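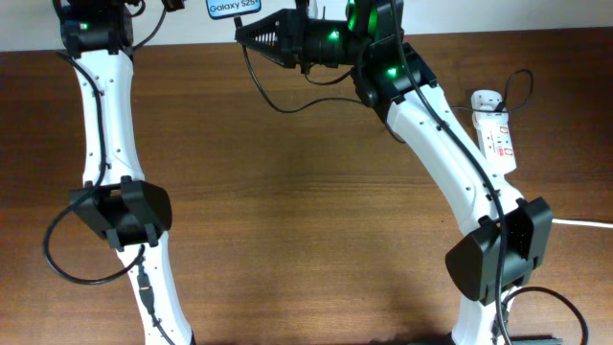
Jekon started as one bench in a shared workshop and is still mostly that. We build two-armed tabletop robots from printed links and off-the-shelf servos, and we help people build their own, at home or on the bench next to ours. Two arms, one gripper done at the moment, lots of cable. The white links with the rows of small screw holes are our own pattern – mount what you like on them, move it later. Black housings at the joints, green light on the servo when it has power. Cables still hang in loops on the outside. We know. Routing them inside is on the list for September.

Who we are

Preben Hedegaard rents the bench and signs for the parcels. Used to fix dental chairs, which is where the fondness for small motors comes from. The rest of us come and go, evenings mostly. A couple of machinists, one schoolteacher, a guy who only does firmware and prefers it that way. No bosses realy, but Preben has the key.

What we do

Build nights, Wednesdays, 4 seats. Bring a laptop. You leave with a joint that moves, or at least a joint that moved once.

Link sets for people building at home. Printed to order, holes cleaned out by hand, screws in the bag. Count on 20 days, longer if the printer is sulking. The elbow bracket is the part everybody asks for on its own, so yes, we sell it on its own.

Repair and second looks. Stripped gears, a servo that hums and wont hold, a wrist that sags when the arm reaches out. Bring it in, or send photos first.

The elbow, since people ask

Third version. Version one was called Vunetti, after nothing, and cracked along the layer lines. Version two was heavy. The one we use now is Harkura, wide flanges on both sides and enough room to get a screwdriver in without taking the whole arm off the table. It swings 180 degrees on paper, a bit less once the cables are on. Files go to anyone who has been to a build night. Just ask.

Where

Hjaltadóttir Workshops, unit 64, ground floor, door by the bike racks. Buzzer is broken – knock hard. Parking in back after six. Shared space, so please wipe down the table and don't move other peoples clamps.

Getting in touch

Email is best, use the form. Phone gets answered when hands are free. If it's about an order put the order number in the subject line or it will sit there for a week.

Page last updated Wednesday, March 19, 2025. Prices are on the parts page.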